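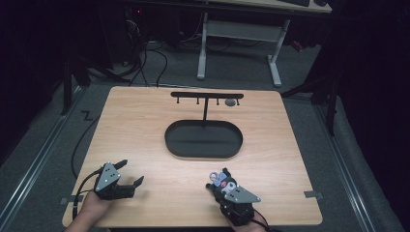

Direito Imobiliário e Mediação
Notas da unidade 7: Compropriedade, propriedade horizontal e aquisição de quotas em casas de férias

1. Objeto

A unidade trata da situação em que várias pessoas detêm direitos sobre o mesmo imóvel. O termo «quota» surge nos anúncios com sentidos muito diferentes, e a primeira tarefa do mediador é apurar qual deles se aplica. Pressupõem-se conhecidas as noções de direito real, registo predial e caderneta predial.

2. Compropriedade

Há compropriedade quando duas ou mais pessoas são simultaneamente titulares do direito de propriedade sobre a mesma coisa (Código Civil, artigos 1403.º e seguintes). Os direitos são qualitativamente iguais, embora as quotas possam ter valor diferente. Na falta de indicação no título constitutivo, presumem-se iguais.

Nenhum comproprietário é dono de uma divisão ou de um piso. A quota é ideal e incide sobre o todo. O erro mais frequente nos anúncios consiste em descrever a quota como se correspondesse a um quarto, uma fração do jardim ou um lugar de garagem.

2.1 Uso

Na falta de acordo, qualquer comproprietário pode servir-se da coisa, desde que a não empregue para fim diferente daquele a que se destina e não prive os outros do uso a que igualmente têm direito. Numa casa de férias esta regra é insuficiente na prática, e recorre-se a um acordo de uso com calendário rotativo. Deve verificar-se se o acordo existe por escrito, quem o assinou e se vincula quem entra de novo.

2.2 Encargos

Os comproprietários contribuem, na proporção das quotas, para as despesas necessárias à conservação ou fruição da coisa. A renúncia à quota permite, em certas condições, a exoneração do encargo, mas depende do consentimento dos restantes quando a despesa já tenha sido por eles aprovada.

2.3 Alienação e preferência

O comproprietário pode dispor da sua quota, no todo ou em parte. Não pode, sem consentimento dos outros, alienar ou onerar parte especificada da coisa. Em caso de venda ou dação em cumprimento a estranhos, os demais têm direito de preferência. A comunicação para preferência deve indicar o projeto de venda e as cláusulas do contrato: preço, condições de pagamento e, em regra, identidade do adquirente.

2.4 Divisão

Salvo convenção de indivisão, nenhum comproprietário é obrigado a permanecer na situação. A convenção tem prazo máximo de cinco anos, renovável por nova convenção, e só produz efeitos em relação a terceiros se for registada. Sendo o imóvel indivisível em substância, o processo conduz normalmente à adjudicação a um dos interessados ou à venda.

3. Propriedade horizontal

Pressupõe frações autónomas, distintas e isoladas entre si, com saída própria para uma parte comum do prédio ou para a via pública. Cada condómino é proprietário exclusivo da sua fração e comproprietário das partes comuns. Os dois direitos são incindíveis. Não existe direito de preferência entre condóminos na venda de frações, nem é possível pedir a divisão das partes comuns.

Ponto a confirmar sempre: o título constitutivo. A afetação de arrecadações e lugares de estacionamento decorre do título e não da ocupação de facto.

4. Direito real de habitação periódica

Figura distinta das anteriores. O titular adquire o direito de habitar uma unidade de alojamento por um período determinado em cada ano, mediante pagamento de uma prestação periódica ao proprietário ou cessionário da exploração. Não confere propriedade sobre o prédio. Está sujeito a regime próprio quanto a informação pré-contratual e livre resolução.

5. Caso prático A: Casa Skernus

A moradia Skernus pertence em compropriedade a sete pessoas. A mediadora Trindska anuncia «apartamento no rés do chão, com 37 m², em casa partilhada». A certidão predial descreve um único prédio urbano, sem propriedade horizontal constituída. O vendedor, Vangelis Vlachopoulos, ocupa o rés do chão há vários anos por acordo verbal.

Trabalho a entregar:
a) Qualifique o direito que está à venda.
b) Reescreva o texto do anúncio de modo a refletir a situação registal.
c) Redija a comunicação para preferência aos restantes titulares.
d) Aprecie a oponibilidade do acordo verbal ao comprador.

6. Caso prático B: Conjunto Rivadeneyra

Prédio em propriedade horizontal com 2 blocos. A administração, a cargo da sociedade Celirden, cobra 200 euros mensais por fração, em valor igual para todas, apesar de as permilagens serem diferentes. O regulamento é omisso. Um condómino pretende vender e pede ao mediador que indique no anúncio o valor atual do encargo.

Analise a conformidade do critério de repartição com o artigo 1424.º e indique que documentos devem ser pedidos à administração antes da publicação. Distinga quotas vencidas, quotas vincendas e fundo comum de reserva.

7. Documentação mínima para angariação

– Certidão permanente do registo predial em vigor
– Caderneta predial urbana
– Título constitutivo e regulamento, se houver propriedade horizontal
– Acordo de uso ou convenção de indivisão, se houver compropriedade
– Certificado energético, salvo nos casos isentos

As respostas aos casos A e B são entregues em documento único, com indicação das normas aplicadas. A matéria da secção 4 será retomada na unidade seguinte, a propósito dos deveres de informação.

Última atualização: 14 de março de 2019
Partilhas: 37 | Comentários: 2
Contacto | © Todos os direitos reservados | Voltar ao topo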